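Barkham stick blender, two months in

June 12, 2019

Quick one today, soup's on and I've got to be out the door. A few of you asked in the comments what I blend with now the old Pfeiffer has gone to the great cupboard in the sky. It's the Barkham. Bought in April, used most days since, so I think I've earned an opinion.

First off, weight. Heavier than the Pfeiffer. Noticeably. My wrist grumbled for the first week and then stopped grumbling. The handle is fat and a bit rubbery and doesn't slip when your hands are oily, which mine always are.

Two speeds. That's your lot. Slow and fast, one button each. I had a Drurkent before the Pfeiffer with a dial that went up to something silly and I only ever used the two ends of it, so no loss there. Slow is slow enough for pancake batter without redecorating the kitchen. Fast is properly fast.

Soups: very good. Leek and potato came out smooth in under a minute, straight in the pan, no lumps. Carrot and ginger the same. Lentil a bit too smooth if I'm honest, I like some texture in a dal, so now I take a couple of ladles out first and stir them back in after. Parsnip was stringy but they were old parsnips. My fault.

Mayonnaise. Ok so this is where I fell for it. The beaker is narrow, the foot of the blender just fits, egg at the bottom, oil on top, hold it still, count a bit, lift. Done. I've made it probably too many times now. Add garlic and a squeeze of lemon and have it with cold chicken, or chips, or off a spoon when no-one is in.

Porridge oats into oat flour: no. Don't. It sort of throws them round the beaker and sulks. There is a mini chopper you can buy on its own for that, £25, and I wasn't going to.

Nuts, same story. Pesto worked but only once I'd bashed the pine nuts first and put the oil in early. Basil went a lovely green though.

Smoothies fine with soft fruit. Frozen berries need ten minutes out of the freezer or it labours and you get a warm smell from the motor which I didnt like at all. The booklet says no more than a minute at a time and I think they mean it.

Cleaning. The leg twists off and goes in the dishwasher. The motor bit gets a wipe. There's a seam where the two join and it collects soup, run a damp cloth round it every time or it dries like cement. Ask me how I know. The beaker has gone a bit orange from the carrots and is staying that way, by the look of it.

Mashed potato, then, because Abílio Falcão emailed to ask (hello Abílio, thank you for the bean recipe, it was wonderful). Short answer, no. I tried it so you don't have to.
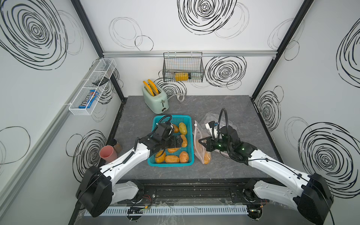
Got wallpaper paste. Grey, gluey, awful. Any stick blender will do that to a spud, the blade knocks all the starch about. Use a masher or a ricer, lots of butter, hot milk, and leave the Barkham in the drawer. The exception is if the potato is already in a soup with plenty of liquid, when it's fine as above.

Noise: loud on fast. Cat leaves the room. The radio is pointless.

Cord could be longer. Mine just about gets from the socket to the back ring of the hob and not to the front, so I blend on the back ring. You might have a better kitchen.

Mine came from Barthorpe, the cookshop by the station, £112 with the beaker and a whisk thing that I have used once. For cream. It whipped it, then it over-whipped it while I was looking for a bowl, so call that butter.

Would I buy it again? Yes, for soup and mayo alone. If you mostly want to chop or grind then get a proper food processor and save yourself the grief.

Carrot and ginger recipe going up next, with the 300 ml of stock corrected becuase I typed it wrong last time and some of you had a very thick lunch. Sorry about that.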